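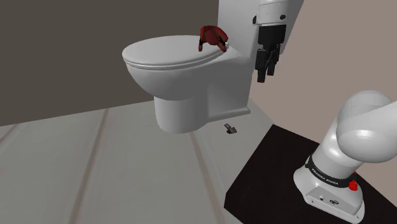

Washroom task in simulation: arm on its platform next to the toilet, red object on the closed lid.

Curkell Washroom Cell – planning and purchase

The Curkell cell is a single-arm setup for teams that want to test pick-and-place work in a washroom layout before they commit to a full room. It is sold as a simulation license, as hardware, or as both. Most buyers start with the license and order hardware once the reach study is finished.

What the license covers

The base license runs for 16 months and includes 8 seats. Each seat can open, edit and run any room in the Pletdale room set. The toilet room in the picture uses a Franka Emika arm with a two-finger gripper. Other arms can be loaded if you have your own model files, but we don't check those files for you.

Loose objects can be swapped or moved. Fixtures such as the toilet can be moved too, though the reach study has to be run again afterward.

Reach and floor space

Plan the platform position first. The toilet tank stands much higher than the lid, and the arm needs room to get its wrist past the tank and down to the lid without contact. Objects on the floor are a separate case. A platform spot that works well for the lid may be poor for the floor close to the base, so run both before you order a mount.

Leave 859 mm of clear floor on the side where staff will stand. Door swing is not part of that figure.

What to budget for

License, base term: quoted per site
Extra seats: sold in blocks of 8
Platform and mount: made to order, priced after the reach study
Arm and gripper: not included, buy direct or through your usual dealer
Spare finger pads: allow one set for every 1000 hours of running
Installation: one visit included with a platform order

Shipping on the platform is extra and depends on the site. Floor anchors are included. Power work and any changes to plumbing are the buyer's cost.

Before you ask for a quote

Send us a floor plan with wall positions, the height of the lid and tank, and a list of the objects you want handled. Weights help. If you already own an arm, tell us the model and how old the controller is – some older controllers need an update that adds to lead time.

Quotes are handled by Nanayakkara for sites with existing equipment and by Plorkolberg for new builds. Platform orders placed by the end of October ship in the same production run.

Related pages: Pletdale room set, Platform drawings, License terms, Returns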